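Birsen Yazıcı wants me to know that she has never lost a client's file. She says it twice before the tea arrives. Her firm, Altıntaş, keeps the books for small shops in Serkance, and in May she moved every one of them off paper and on to an online service called Goltska.

"It's safer," she says. "Paper burns."

Paper does burn. I ask whether hers ever has, and she admits that it hasn't, though a pipe once leaked on the 1118 invoices in the back room. Most of them dried out.

What the shopkeepers get for their money is harder to pin down. The fee is 60 a month, whether they send in two receipts or a shoebox full. Yazıcı calls this "simple". I'd call it simple for Goltska.

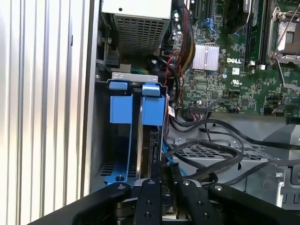 Tuncay Aydoğan, who runs the hardware shop Adar, was one of the last to sign up. He still writes everything in a ledger first and types it in after closing. "So I do the job twice," he says. "She told me it would save me an hour a day. Which hour?"

When I put this to Yazıcı, she laughs and says he will come round. Has anyone else? "Most of them are very happy." She can't give me a name straight away — she'd have to ask them first, she says, and that seems fair enough. I'm still waiting for the list.

I also asked what happens if Goltska shuts or doubles its price. "You can download it all," she says. Has she tried? "Not all of it, no."

Aydoğan's ledgers are on a shelf behind the till. He offered to show me any week I liked, and found it before I'd put my pen down.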